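Teaching a gripper when to let go

Sunday, May 9, 2021

The office in Breda is one long room above a bicycle shop, and the person I have come to meet is already talking before I have my coat off. She leads the perception software at Van den Broek, a small firm that writes control and planning code for robot arms, and she has just had a good week.

"We found it on Tuesday," she says. "A timing fault. The finger positions were reaching the planner 18 milliseconds after the pictures they belonged to. You would never spot it by looking at the numbers, but the policy had learned to close early on everything. Everything! We'd been blaming the training for weeks."

The project she works on is called Millmont. It takes short recordings of people handling everyday things with a hand-held gripper, lines up the video with the movement of the fingers, and turns the lot into training data for an arm. There are 3,000 recordings in the current set, and she seems to have strong feelings about a good many of them.

Her favourites are the awkward ones. "Big, smooth, shiny, pale things," she says, pulling up a viewer on her second screen. "When the camera is that close, the object fills most of the view and there's hardly any texture to hold on to. The tracker loves corners and edges. Give it a glossy white curve and it starts following the reflections of the ceiling lights, and those slide about as you move. So the software decides you've gone left when you've gone right."

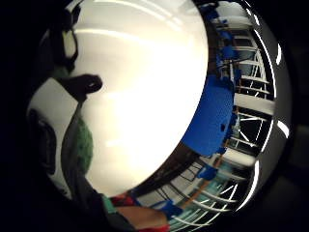 "So what do you do? You look at the rest," she goes on. "With a lens this wide you get the room wrapped round the outside, and the room is full of lovely hard edges. Railings, shelving, furniture. We give those more weight and we let the shiny middle go quiet. It was 15 lines of code in the end, and I was so pleased with it I rang my mother."

The masking step, as the team calls it, went in last December. Before that, a recording with a lost track was simply thrown out. Now the software tries again with the bright area turned down, and only then gives up.

I ask whether the planner can tell a good grasp from a bad one. She pulls a face. "Sometimes. It knows where the fingers are and it has a guess at where the surface is. What it doesn't have is touch. A person feels a thing start to slip and squeezes a bit harder without thinking. We have to work that out from pictures, a few at a time, and I think that's a wonderful problem to be stuck with."

Much of her day goes on tools. The viewer, which everyone calls Bradley for reasons lost to the team, plays the video beside a plot of finger width, and lets you drag one against the other until they match. The first version took 13 seconds to open a recording. She rewrote the loading code over a wet weekend, and now it opens before you've let go of the mouse.

"People want to talk about the learning part, and I do too, I could go on all night," she says. "But if you can't look at your data quickly, you don't look at it. And then you've got a timing fault for half a year."

Next on her list is release. The arm is decent at picking up and poor at putting down – it hangs on a moment too long, then opens all at once. She wants the planner to start opening while the arm is still moving, the way people do, and she has a branch with a first try in it. Would she show me? She is already typing.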